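Chapter 4
Learning to Read in the First Grades

Children enter first grade with widely different experience of print. Some can name every letter, while others have seldom held a book. This chapter examines how schools respond to that range and how reading instruction is organized during the first two years.

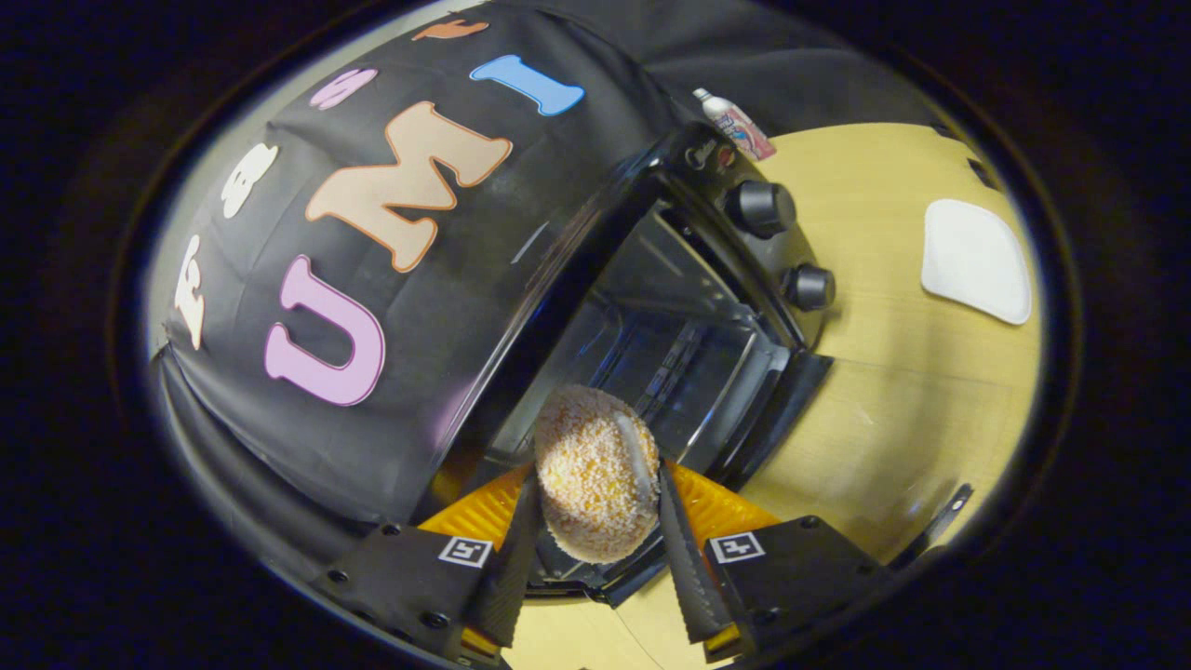

Angharad Trevor objects that early grouping by reading level tends to become permanent, and that a child placed in the lowest group in April is usually still there a year later. Her position is considered in Section 4.3, together with results from 58 classrooms in the Temero district. Section 4.1 begins with the methods in common use before 1920, when most pupils learned by reciting aloud.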